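Trilturon Isau

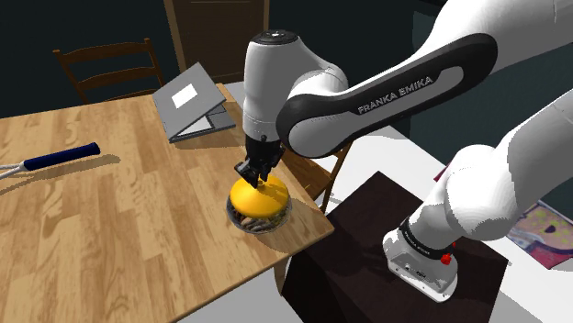
El Trilturon Isau es un club de fútbol con sede en la localidad de Isau. Disputa sus partidos como local en el Campo de Gostireo y viste camiseta verde con pantalón negro. Su rival histórico es el Deportivo Katiyar, con el que juega el llamado derbi del río.

Historia

El club nació de la fusión de dos equipos de barrio, el Trilturon y la Unión Isau, que compartían terreno de juego y no reunían jugadores suficientes para inscribirse por separado. En sus primeras temporadas compitió en la liga comarcal, donde fue subcampeón en dos ocasiones antes de lograr el ascenso a la categoría regional.

La etapa más conocida corresponde a los años en que el equipo fue dirigido por Mattes Lenz, antiguo centrocampista del club. Con Lenz en el banquillo, el Trilturon encadenó 20 partidos sin perder y alcanzó los cuartos de final de la copa regional, en los que fue eliminado por el Katiyar en la tanda de penaltis. Lenz dejó el cargo en mayo, al término de su octava temporada, y pasó a dirigir la cantera.

Tras su salida el equipo descendió y tardó tres temporadas en recuperar la categoría.

Estadio

El Campo de Gostireo tiene capacidad para unos 505 espectadores, todos en la tribuna oeste. El fondo norte carece de gradas y linda con el camino del molino. El césped natural fue sustituido por uno artificial después de varias suspensiones por inundación. Los entrenamientos del filial se celebran en el campo anexo, de dimensiones menores.

Política de fichajes

El club ha recurrido poco al mercado de invierno. La mayor parte de la plantilla procede de su cantera o de equipos de la comarca, y las incorporaciones suelen cerrarse sin traspaso, con contratos de una temporada.

Jugadores destacados

Lenz es el futbolista con más partidos oficiales en la historia de la entidad, con 119. Jugó casi siempre como mediocentro, aunque en sus dos últimos años actuó de defensa central.

Véase también

Deportivo Katiyar
Derbi del río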